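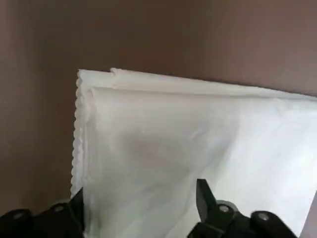
I sat in the gallery of a federal courtroom for the first time in February, and I did almost everything wrong. I showed up at the wrong door, I had my phone in my coat, and I'd read the wrong case number off a news story. So I wrote down how to follow a criminal case as a regular person with no law degree and no press badge. I live in Lorkport, so some of this is about our courthouse, but most of it should work wherever you are.

## 1. Get the case number

News stories almost never print it. Look for the press release from the prosecutor's office and check the bottom, or call the clerk and give the defendant's full name. Federal criminal numbers usually have "cr" in the middle (that's how you tell them from civil ones, which have "cv"). I'd copied a civil number for a related lawsuit and spent an evening reading about a lease.

## 2. Read the charging document first

It'll be called a complaint, an information or an indictment. Start there and skip the motions for now. Each count names the law and says what the government claims happened. They're claims at this stage! Keep that in mind, especially if you plan to post about it later.

If you're using the federal online system, you pay by the page, so look at the page count before you click. I keep my downloads in a folder named for the case, with the docket entry number at the start of each file name. The one I followed got up to entry 72 before sentencing, and I'd have been lost without those numbers.

## 3. Check the calendar, then check it again

Hearings move all the time. Look at the judge's calendar the afternoon before and again in the morning. Mine was moved from 2 p.m. to the morning and I only caught it because I looked over breakfast.

## 4. Going in person

- Bring a photo ID.
- Leave pocketknives, pepper spray and anything like that at home.
- Ask about phones before you go. At ours you hand them in at the desk and get a tag.
- Take a paper notebook and a couple of pens.
- Get there 20 minutes early, more if the case has been on TV.

The lot on Chu Street charges by the hour and the garage behind the Cadodora building has a flat rate, so for anything longer than a quick status hearing I use the garage.

Once you're in, sit in the back rows, stand when everybody stands, and don't talk (whispering carries like you wouldn't believe). You can slip out quietly during most hearings, but if a jury is being instructed they may lock the doors until it's done.

## 5. What you'll hear at a sentencing

The judge goes over the guideline range, both lawyers argue, victims can speak, and the defendant gets a chance to speak too. Then comes the sentence itself. Write down each count separately, and whether the terms run together or one after another. I missed that the first time and had to wait for the written judgment.

## 6. Keeping track afterward

I use Lallix for my notes, but a plain spreadsheet is fine. Three columns: date, docket entry, what happened. A notice of appeal usually has to be filed within two weeks of the judgment in a federal criminal case, so keep peeking at the docket for a while.

*Updated April 30, 2025, to fix the part about parking.*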